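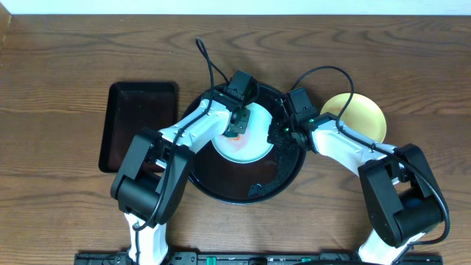 I have never minded cooking for people, but I do mind the end of it, when everyone has gone quiet and the plates are still sitting there with sauce on them. For years I carried things to the sink in ones and twos and piled them up wherever they fitted. The sink was full before I had started, and I couldn't get a cup under the tap.

Zofia Sikora, who I shared a flat with, cleared up differently. She put one big round tub in the middle of the table and the plates went into that, straight from where people had been sitting. Then the whole lot went to the sink in one trip. I copied her when I moved out and I still do it. On Sunday we had five for lunch and the table was clear before the kettle boiled.

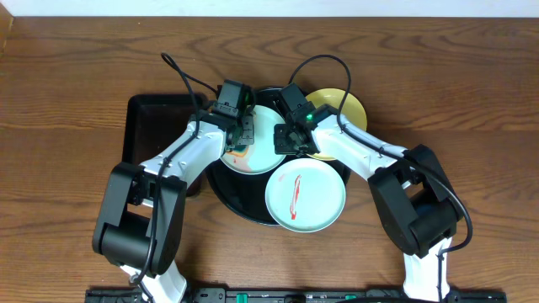 Scraps come off first if there is anything worth scraping. A smear of sauce can stay where it is, it will wash off. I keep glasses out of the tub altogether – I chipped two of the Hallon ones learning that – and cutlery goes in a jug. Serving trays I leave on the table until last and wipe separately, as they take up too much room with the plates.

Crumbs end up in the bottom whatever you do. I tip them into the bin and rinse the tub when the washing-up is finished.

My table is wood, so I wipe it with a damp cloth and then a dry one. Damian Głowacki oils his twice a year and tells me I should too. I did it once, in July, and haven't got round to it again.

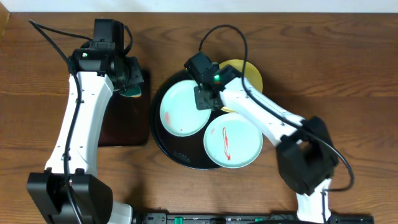 Do you need a special tub for this?

Any wide one with low sides will do, as long as you can carry it when it's full and it fits beside your sink. Measure that gap before you buy. I didn't, and my first one now holds potatoes in the shed.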